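September, workshop notebook – grape platters, glaze and mold notes

Started 7:40. Lureck kiln was down to hand temperature, so I unpacked it before anything else. This was the second glaze firing for the Bistetti platters (oval, molded rim with vine leaves and grapes in low relief). 27 test tiles plus one full platter on the bottom shelf.

Green over white slip: better than last time. It breaks to a paler edge on the leaf veins, as it should. Still pooling in the deep part between the grapes, and where it pools it goes nearly black. Thinned the bucket with water after breakfast and sieved it again. Specific gravity was too high; I had not checked it after the lid was left off.

Iron red: brown again. The tiles with the extra frit are no redder, only shinier. I don't think this base will get there. Lena wants to try a stain under clear for the fruit and leave the iron for the rim line. I agree, and it's less work to keep even across the order.

The platter itself warped. Rocks on the long axis by about 2 mm. Foot ring is clean, no plucking, no cracks at the joint. Kittipong Meesuk thinks it came off the mold too early and was lifted by the ends. I lifted it, and yes, by the ends. From now on they get flipped onto a board with the foam and stay there until leather hard.

Molds. Poured the replacement for mold B with the Wement plaster. Mixed a bit thin, some pinholes on the back, none on the face that I can find. Drying on the rack by the window with the fan on low. Don't use it before it stops feeling cold to the cheek. The old B has lost its detail along the grape stems and can be kept for practice or broken up.

Clay. Opened the new Kaewkla delivery. Stiffer than the previous bags and slightly pinker when raw. Shrinkage bars cut and marked at 10 cm, on the shelf over the sink. Please leave them flat. Until they're fired, I'm not putting the new clay into the platter order, and the two lots shouldn't be mixed in the reclaim bin either. I put tape on the lids.

Lunch.

Afternoon: pressed platters from mold A, old clay. The first one tore at a leaf tip when I released it. Dusted the mold more heavily after that and had no trouble, though the dust takes some crispness off the veins and I went over them with the small loop tool. Rims sponged once only. More sponging than that brings up the grog and the relief looks tired.

Lena Kołodziej glazed the next set of tiles. Stain under clear, brushed, in one, two and three coats. She is marking the coats on the back in iron pencil this time because the wax numbers burned off. Two coats looks right to her by eye before firing, three drags. Firing goes in tonight with a 12 minute soak at the top, longer than before, otherwise same program. If the clear goes cloudy I'd look at the cooling before changing the recipe.

To do:
Check the shelf under the bottom elements, it may be sagging and could be part of the rocking problem.
Order more 200 mesh sieve cloth.
Ask Bistetti whether they want the rim line at all. Their drawing shows it, their email doesn't mention it.
Weigh a dry platter, old clay, before the new one goes in. 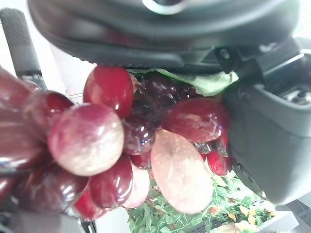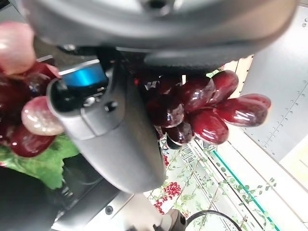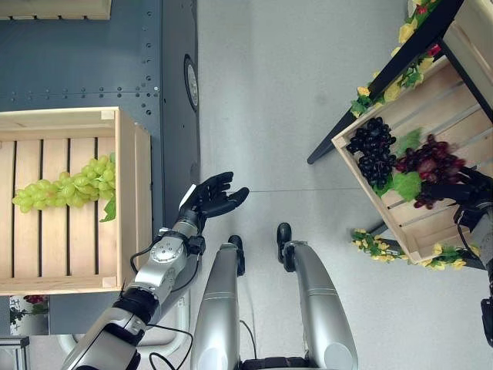
Red grapes, first picture. Pale green bunch in the slatted crate, last picture.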